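Search this site
Enter keyword
Go

Living With a Narrow Hallway: Light, Paint, Shoes and All the Rest

9 minute read

Monday, January 15, 2024

I have lived in four homes in my adult life and every single one has had a bad hallway. The first was so short it hardly counted, the second had a radiator placed exactly where your hip goes, and the one I have now is long and skinny with a door at each end and no window at all. I used to treat it as the place you pass through with your arms full, and then one wet weekend I stood in it waiting for the kettle and thought, well, I spend a little time in here every day of my life, I might as well be kind to it.

So what follows is everything I've learned, in no very good order, with a few mistakes left in so you can skip them.

Start by emptying it

I mean all the way, down to the bare floor and the bare walls, even the hook with the dog leash on it. Leave it like that for a couple of days if your household can stand it. You'll find out very quickly what you reach for when you come in (keys, a place to put the mail, somewhere to sit and fight with a boot) and what was only there out of habit. We had a lovely little half-moon table that I'd carried through two moves, and in those two days I didn't miss it once. It lives beside my bed now and is much happier.

While everything is out, wipe down the walls with warm water and a small squirt of dish soap, working from the bottom up so the drips don't leave streaks on the dry dirty part. Rinse with a second cloth. Hallway walls get grubby at two heights, about where your hand trails and about where bags bump, and you may decide once they're clean that you don't need to paint after all.

Measure at the tightest point

My hallway is 146 centimeters across at the front door and I happily told everyone so for years, including the man at the furniture store. What I hadn't noticed is that it pinches in past the closet. Take your tape measure and check at the floor, at the waist and at the shoulder, at each end and again in the middle, and write down the smallest number you get. Baseboards steal a little on both sides and door casings steal more.

Then think about what has to travel through. A laundry basket held in front of you is one thing, but a mattress or a stroller is quite another, and so is an aunt with a walker. If you can, leave a clear 90 centimeters all the way along and let the furniture have whatever remains. In a really narrow stretch that means no furniture, and that's fine, the walls can do the work.

Light before paint

I did these in the wrong order. I painted first, in a cheerful cream, and under the one weak bulb it looked like old piano keys. Change the bulb before you even pick up a color card! I put in a 60 watt equivalent LED in warm white and the whole place looked twice as friendly by dinnertime.

A single fixture in the middle of a long ceiling will always leave the two ends in gloom. If you can't run new wiring, and most of us can't without paying somebody, try the stick-on motion lights that run on rechargeable batteries. I have one low down by the bedroom end and it's just enough to find the bathroom at night without waking yourself all the way up. Buy the kind that lets you take the battery part off the wall to charge it. My first set, from Stunar, had to be peeled off each time and took a little more paint with it every month until the wall looked chewed.

Leave doors open in the daytime if you can bear it. Borrowed light from a bedroom or kitchen is free, and a pale wall opposite an open door will bounce a surprising amount of it down the hall.

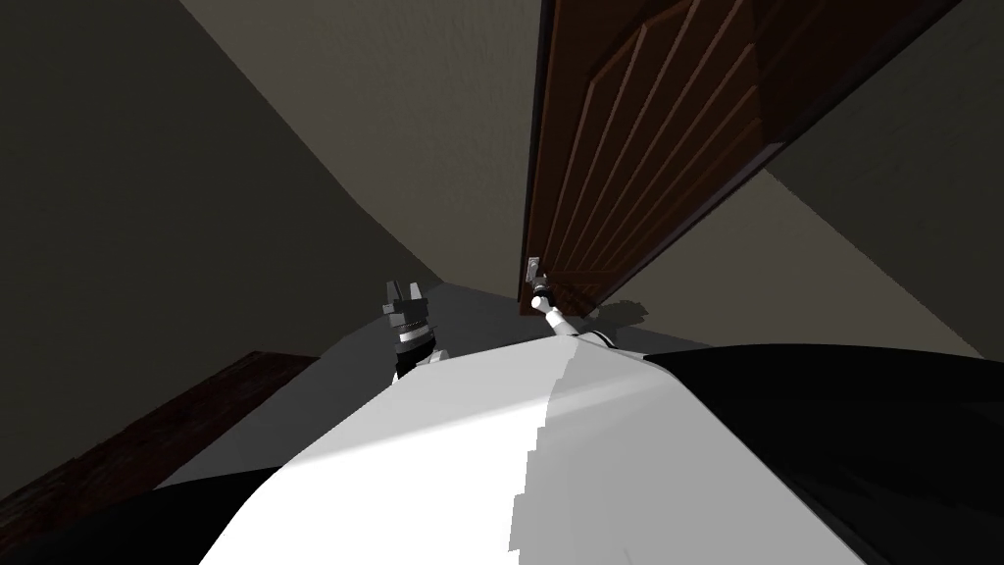 A narrow, dim hallway, looking toward the doorway.

Now paint, if you still want to. There are two schools on this. One says go as light as you can, and the other says a dark hallway will never be bright so you may as well make it cozy. I've tried both and I like the light one better for a place where I'm hunting for keys, but my neighbor Geert Leemans did his in a deep blue-green with a white ceiling and I'm a little jealous each time I go over to borrow something. He painted the doors the same color as the walls, which calms the whole thing down when you've got five of them in a row.

Whichever way you go, buy a washable finish. Flat paint is very pretty for a month. I used Durna satin on the lower half and ordinary eggshell above, with a simple strip of molding between, and the lower half has been scrubbed more times than I can tell you. Keep a small jar of the leftover paint with the room name written on the lid, and put a square of plastic wrap under the lid before you close it so it opens again without a fight.

The shoe question

Every household has one. Ours used to be a heap. A tray helped for a while, then it was a heap on a tray.

What finally worked was a slim tip-out cabinet, the sort where the front leans toward you and the shoes stand on their toes inside. Mine is only 17 centimeters deep. Screw it to the wall, please, even if the instructions make it sound optional, because those cabinets are front-heavy once a drawer is open and small children love to climb them. The rule in our house is 3 pairs per person in the hallway and the rest in your own closet. When the seasons change, everyone swaps, usually with some complaining.

Wet shoes don't go in the cabinet at all. They go on an old oven rack set over a baking sheet, stuffed with newspaper, and you swap the paper before bed. Boots dry much faster lying on their sides. A spoonful of baking soda in a clean sock, tied off and tucked inside overnight, takes care of the smell, and the same sock will last you most of the winter.

Hooks, and how many is too many

Coats on hooks stick out a good deal farther than you expect. One coat is perhaps a hand's width, and when three are piled on the same hook it's like squeezing past a large friendly bear. Put the hooks on whichever wall the door doesn't swing toward, set a second row lower down for children and bags, and be strict about moving summer jackets somewhere else. I do a clear-out in August, when I'm not attached to any of the heavy things, and I find I'm much more honest then about the coat with the broken zipper.

Find a stud, or use proper anchors. Toggle bolts are worth the extra few cents each for anything that holds a wet wool coat.

Floors and runners

A runner makes a long hallway look finished and it saves your floor, but it has to lie flat. Get a rug pad cut a finger's width smaller than the rug all the way around. If the corners curl, turn the rug over, dampen the corner lightly, lay a towel on it and set some heavy books on top overnight. Check that your doors clear it before you cut any tags off! I kept a beautiful thick wool one rolled up for almost a year, waiting for someone to shave the bottom of a door, and in the end I sold it and got a flat cotton weave that goes in the washing machine.

For sand and grit, two mats beat one. Have a coarse one outside and a softer one inside, and shake both of them before you vacuum.

Scuffs on a hard floor usually come up with a clean tennis ball rubbed over them. On painted walls I use a damp melamine sponge with hardly any pressure, and I test it behind the door first, since it will dull a shiny finish if you get carried away.

Squeaky doors

A hallway is mostly doors when you think about it, so give them ten minutes. Tap out one hinge pin at a time, wipe it clean, rub it with a plain candle or a bit of petroleum jelly and slide it back in. Cooking oil works for about a week and then collects dust and squeaks worse than before. If a door drifts open by itself, take out the top pin, lay it on the back step, give it one light knock with a hammer so it has the tiniest bend, and put it back. The extra friction holds the door wherever you leave it.

If a door rubs in damp weather, tighten the hinge screws before you reach for a plane. A wooden toothpick or two with a dab of wood glue in a worn screw hole gives the screw something to bite on. Let it dry overnight and cut it off flush.

I still haven't solved where to put the umbrellas. Right now they hang from the closet rod by their handles with a plastic tub underneath, and I'm open to suggestions.

Get our household tips in your inbox once a month. Enter your email address to subscribe. You can unsubscribe at any time.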